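Folding by teleop: how many demos before you change the way you fold?

Board index > Teaching by hand > Two-arm setups

ebbe_l
Posts: 212

We're teaching a two-arm rig to fold long-sleeved tops. Leader arms on one bench, follower arms on the other, one person driving both hands. The job is the usual one: pick the top up off a pile, get hold of two corners, lay it flat, sleeves in, fold in half.

I have 30 demos from Kacper and 12 from me. The policy trained on Kacper's set grabs well and then dithers once both grippers have cloth. The one trained on both sets is worse. It starts a move, changes its mind and lets go with the left.

My question is whether to keep collecting or throw mine out and have one person do the lot.

Ebbe Lindholm, Eststead

ysaline_b
Posts: 1340

Throw yours out. Sorry. Two people with two habits gives you an average of two habits, and with cloth the average is usually a dropped corner. How does Kacper open the top out after the pick, and how do you?

ebbe_l
Posts: 212

He lifts both corners high and lets the thing hang, then brings it down towards himself. I keep it low and drag it across the table, then pull the top edge tight. Mine is quicker by hand but I lose sight of the sleeves more often.

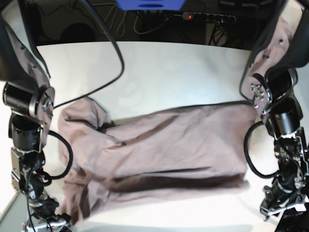 The dithering starts at the point where both corners are held and there's a choice between lifting and dragging. Before that the two sets look much the same to me. I haven't changed the gripper pads or the table height between sessions, and the start pose is the same for both of us.

faustine
Posts: 87

I don't agree with Ysaline. We ran mixed operators on tea towels at Pereyra and it was fine, better in fact, as the mixed set coped with odd starting piles and the single-operator one didn't. The trouble is more likely to be that 42 demos is nothing for a garment with sleeves.

ysaline_b
Posts: 1340

A tea towel has no sleeves and four corners that are all the same. You can be sloppy with it. I'd expect mixed operators to help once you have hundreds. At this size it's noise.

gajewski_k
Posts: 19

Kacper here, I'm the other operator. One thing Ebbe left out is that I pause. When both grippers are closed I stop and look at the cloth before I move, sometimes for four seconds. I thought it was good practice. Could the policy be learning the pause?

ysaline_b
Posts: 1340

Yes. If nothing in the view changes while you wait, it has no way to know when the wait is over. Trim the still bits out, or better, don't stop there. Think before you grab.

c_gallegos
Posts: 655

Kacper's pause is half of it, I'd say. The other half is which points you hold. With a top, holding a shoulder and a hem corner looks nearly the same as holding two shoulders until you pull, and then it goes very differently. Write down which two points you are going for and end the episode if you miss. I threw away a month of July sessions at Ralladden for this. We'd kept every recovery in, thinking it was useful, and the arms learned to fumble first and recover after.

Crisóforo

faustine
Posts: 87

Recoveries ARE useful though. If you cut every one the policy has never seen a bad grab and has no idea what to do with one. Keep them, but label them.

c_gallegos
Posts: 655

Labelled, fine. Ours weren't.

ebbe_l
Posts: 212

Thanks all. I went back through the recordings last night with a list of grip points.
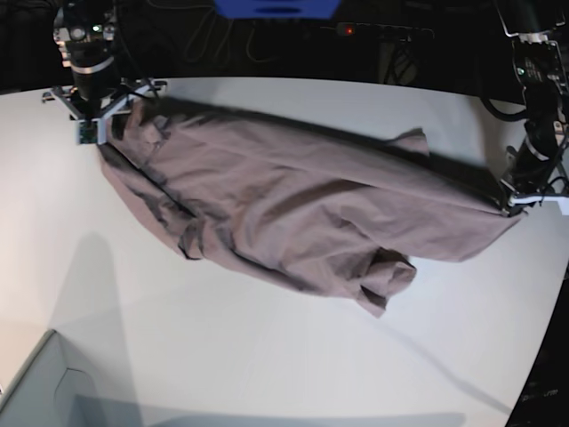 Grip points turn out to be less consistent than I'd have told you. In 7 of my 12 I took the top by whatever was nearest. I also hadn't thought enough about slack. You can have the top edge nearly straight between the grippers and still have the middle sagging onto the table with a sleeve crumpled underneath it, and from the leader arms that feels like a good hold. I was starting the fold from there. Kacper mostly lifts again first.

So for now: my set is out, Kacper redoes his without the pause, two shoulders only, and misses get saved to a separate folder.

gajewski_k
Posts: 19

Fine by me, but I want the leader grips changed before I do another 30. The Beletti handles are hard on the thumb after an hour.

faustine
Posts: 87

Foam tape on the trigger side. And please start a few from really bad piles, not all from a neat heap, or you'll be back here asking why it only works on neat heaps.

ysaline_b
Posts: 1340

Agree with that one. I'd still do the neat ones first and see if it can finish a fold at all.

ebbe_l
Posts: 212

Neat ones first, then. Will post the success rate when there is one.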